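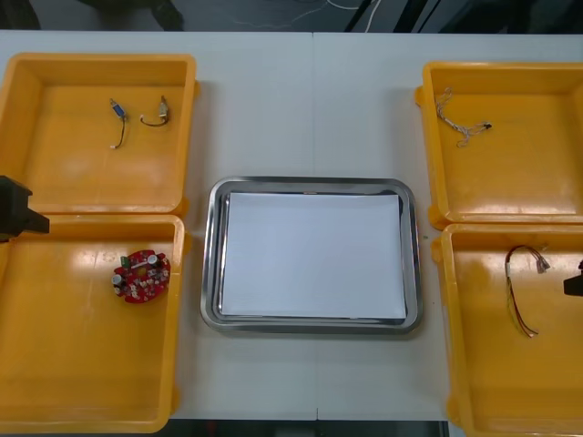
Cetton Two-Arm Kitting Cell
Product page and good practice guide

The Cetton is a tabletop kitting cell for small electrical parts: circuit boards, wire harnesses, short cables, all the bendy and springy things that used to be left for people to sort by hand. Two arms face each other across one tray. Each arm has its own pair of bins, and the tray in the middle is where the kit comes together. We love building this machine, and we love talking about how to run it well, so this page is longer than most product pages. The buying details are near the top and the rules are underneath.

What comes with the cell

Two arms with black grippers
White two-panel tabletop, leveled at our shop before shipping
4 yellow bins with rounded corners
Stainless-steel center tray
Ivura safety controller with two stop buttons
Wulholm bench scale for payload checks
Pad of plain tray liners
Printed rule card and blank logbook

The bins, trays and liners can all be reordered on their own. Grippers are sold in matched pairs only. If you wear out one, please change both, as the pads age together and a mismatched pair will give you two different grip forces on the same setting.

Who buys it

Mostly small repair benches, teaching labs and shops that pack kits in short runs. If you're filling the same kit all year long, a fixed feeder will be faster and we'll happily tell you so on the phone. The Cetton shines when Monday's kit isn't the same as Thursday's!

The standards behind it

You can't buy a "safe robot cell" in a box, and we wish more sellers would say it plainly. The robot is one part of it. The tabletop, the bins, the parts, the floor, the people walking by and the program you wrote last night are the rest. The two documents we work from are ISO 10218 (part 1 covers the robot itself, part 2 covers the whole installed system) and ISO/TS 15066, the technical specification for people and robots sharing a space. In the United States the matching document is ANSI/RIA R15.06. Buy a copy of the one that applies to you and keep it where the people who run the cell can reach it. Reading our page is no substitute.

Every Cetton ships with our own risk assessment for the cell as we built it. You'll need to do yours for the cell as you use it. We include a blank form, and the filled-in one shows the level of detail we think is right. A few people have told us ours is fussy. Good!

Rules for the table

One kind of part to a bin. This is the rule we care about most. A board with tall capacitors and a harness with fine strands should never share a bin, even for a minute, even when you're testing. Strands find their way under components and the next pick lifts both.

Keep the tray centered between the two pairs of bins, with bare table showing on each side of it. That gap is working space. The grippers need it for lowering parts in, and you need it for seeing whether anything has been dropped. Don't store the screwdriver there. (We have all stored the screwdriver there.)

Bins on one side may touch each other. They should not touch the tray. A bin that gets nudged will then slide into open table and leave the tray alone.

Tabs on the upper bins face the tray. It's a quick check that the bin went back the right way around after cleaning, and you can do it from across the room.

Line the tray. White paper, unprinted, cut a little smaller than the tray floor so a thin line of steel shows on all sides. Printed paper confuses part checks, and paper that rides up the wall will catch a gripper finger sooner or later. Change the liner whenever it has a tear, a curl or a mark on it.

Mind the seam. The tabletop is two panels, and the joint must be flush. Run a fingernail across it before the first job of the day. If you can feel a step, stop and relevel the table, then check the taught positions on both sides.

Rules for the parts

Bare boards: treat every board as sensitive to static, whatever its condition. Ground yourself, ground the grippers, and pick boards by the edge. Never teach a grip on a capacitor. They stand up nice and tall and look like handles, which is exactly the trouble. Odd board outlines (round, lobed, notched) need their own taught grip, so please don't reuse a rectangle's.

Before any board goes in a bin it must be disconnected from power, with its capacitors discharged by someone trained to do it. The cell is for unpowered parts. We do not support live testing on this table, and the warranty says so.

Short cables: lay them down one beside the other, not crossed. Connector housings are the best place to grip. If both ends have connectors, pick the bigger one and write down which end you chose, so the next person doesn't reteach it the other way.

Harnesses: these are the fun ones! A harness never lies the same way twice, so a position taught on one will be wrong on the next. Use the slow approach setting, grip at the connector or close behind it, and lift straight up before you move sideways. A dragging tail can sweep another part right out of a bin. If fine strands are splayed out, tie them before loading.

Rules for two arms

Only one arm enters the tray zone at a time. The Ivura controller enforces this with a shared-zone interlock, and the interlock is on by default. Some customers ask how to switch it off for handover moves, where one arm passes a harness to the other. There is a separate handover mode for that, with its own lower speed limit. Use the mode. Leave the interlock alone.

Each arm has a home position off to its own side. Both must be home before anyone reaches over the table, and reaching over the table means pressing stop first. A paused program is not a stopped one. A gripper hanging quietly over a bin may be waiting on a timer, and it looks just the same as a gripper that's finished.

Grippers hold their last state on a stop. We chose this on purpose, because dropping a part can be worse than holding it, but it means a finger caught in a gripper stays caught until somebody uses the manual release. Everyone who works at the cell has to be shown the release and has to use it once, with their own hand, before they run a job.

Rules for the floor

Keep loose cables out of the walkway and away from the table legs. Route them in a covered channel or hang them overhead. A tug on a cable can shift the table, and a shifted table spoils every position you've taught. Chairs, stands and spare equipment belong outside the marked area. Mark the area with tape even if the room is small, even if you work alone.

Lighting counts too. The insides of yellow bins are glossy, and a lamp straight overhead puts a bright patch on the floor of the bin. A diffuser is cheap and makes a real difference if you use the camera option. Matte bin inserts are in the works and we'll list them here when they pass our own wear test.

Check schedule

Every day, before the first job: press each stop button with the arms moving slowly. Feel the seam. Look at the gripper pads. Check the liner.

Every 1000 cycles: weigh the test part on the Wulholm scale, run the grip force check on both arms, and write both readings in the logbook. The controller will remind you, and the reminder can't be silenced until a reading is entered.

Every 90 days: full check of the interlock, the home positions, the table level and the bin floors. Bins with deep scratches should be replaced, as wire strands snag in them.

After any change: new part, new gripper, new bin layout, new room. Go back to your risk assessment and read it as if someone else wrote it. Moving one bin counts as a change.

Training

The Rowbotham course is our in-house class for operators, and two seats are included with every cell. It covers the rule card, the manual release, harness handling and how to fill in a risk assessment that says something useful. There's a lot of hands-on time and plenty of tangled wire. The October class filled up early, so we've added another. People who took the class before the handover mode existed can come back for that section at no charge.

Questions we get a lot

Can I use my own bins? Yes, if they have rounded inside corners and the same wall height. Square corners trap cable ends. Send us a drawing and we'll check clearance.

Can I run it without the tray? You can, but then you lose the tray zone interlock, and you'll need to define a new shared zone and assess it. Most people who try it go back.

Does it need a fence? That depends on your risk assessment. With our grippers, our speeds and blunt parts, many users run open. Sharp parts change the answer. So do visitors.

Is there a left-handed setup? The cell is symmetrical, so just swap the stop buttons over. Then update your drawing.

Do you sell a single-arm version? Not at the moment.

Ordering and returns

Cells are built to order. Liners, pads and bins ship from stock. Worn gripper pads can be sent back with any order and we'll look them over and write to you with what we find, which is our favorite kind of mail.

Rule card last revised December 1, 2018. If yours is older, ask for the new one and recycle the old card.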